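Vurport add-on gripper and the litter box package, worth it?
Forum: Home Automation, Arms and Grippers

clerine_fan
Posted 19 Aug 2024

Hello everyone, and sorry in advance for the long post. I've been trying out the Vurport arm kit with the litter chore package, the one Clerine sells as a bundle, and since so many of you asked in the other thread I thought I'd write it all up properly. The arm and gripper came in one box, the software was a download (a slow one!), and you supply your own tray, scoop and bin. I went with a blue tray filled nearly to the rim, a white slotted scoop, and a little round bin with a liner bag in it. No cat involved at this stage — she is not a patient reviewer.
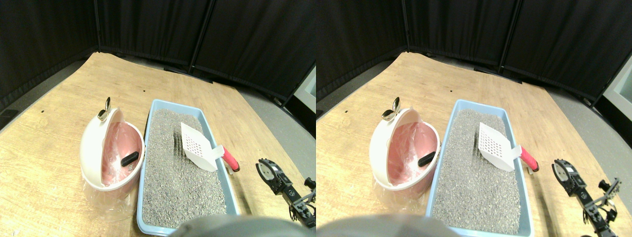 Andor Fekete
Lovely write-up so far, but I have to disagree with the whole idea at that price. The bundle was 3000 when I looked, and the scooping package is another 200 on top of it. A self-cleaning box does one job and does it while you sleep. I'd want an arm to do the dishes too before I paid that much.

clerine_fan
That's fair, Andor, and I went back and forth on it myself for ages. I already wanted an arm for other things, so for me the question was only the 200. If litter is your one and only problem then yes, buy the box and be happy with it.

Now, the thing I'd most like to pass on to anybody starting out: do something about your scoop handle. A bare plastic handle is slick and narrow, and the manual (page 12, if you have the printed one) is very brief on the subject. I use red-pink racket grip with a Yonex band at the end, and it gives the fingers something soft to close on. It costs next to nothing and you probably have a roll in a closet somewhere.
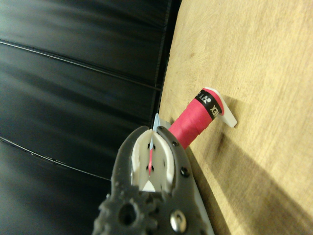

I'd also go slowly with the closing force. The default setting felt high to me for anything wrapped, so I brought it down a bit at a time, and I'd suggest you do the same before you let it run a full routine.

pomero587
Did you try the Sipos fingers? I swapped mine in the first week and wouldn't go back. The stock pads are the weak spot of this kit in my opinion.

clerine_fan
I haven't, and I'm not sure I agree about the stock ones, they've been fine for me — but I'm curious. Do they fit without an adapter?

pomero587
You need the adapter. Clerine told me they'd have more in September.

Andor Fekete
So that's one more thing to buy, then.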